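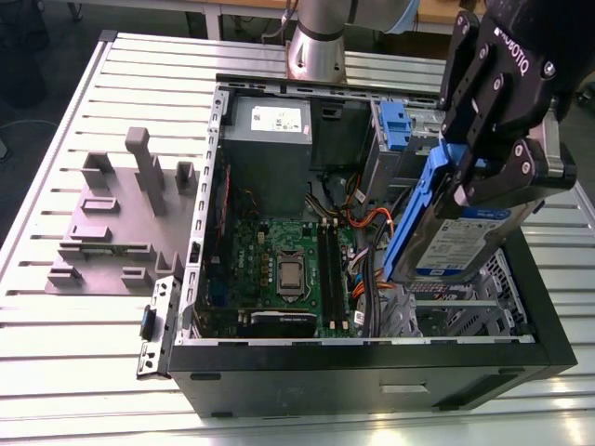

## Bench helper wanted, two evenings a week (Naltness)

I run Rulby, a small repair shop that gets old office computers going again for families who need one. We passed on 268 last year and I can't keep up on my own any more – so I'm looking for someone to join me from August!

You'd be opening machines up, swapping memory, wiping drives and making far too much tea. I don't mind if you've never been paid for it. If you've fixed your gran's PC and she still speaks to you, get in touch.

Pay is £60 an evening, plus your fare on the 88 bus if you're coming over from Plilberg. We finish at nine, sometimes a bit after if a machine is being stubborn. 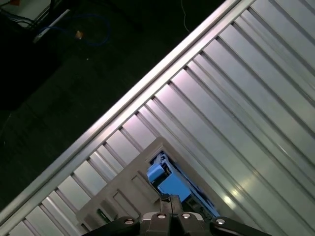 *Ribbed metal, up close*

To apply, drop a note through the door at 641 Espinoza Road and tell me about something you've mended (or tried to). No CVs please, I never read them properly. I'd like to have someone picked by the end of the month – cheers!

Posted Jun 20, 2024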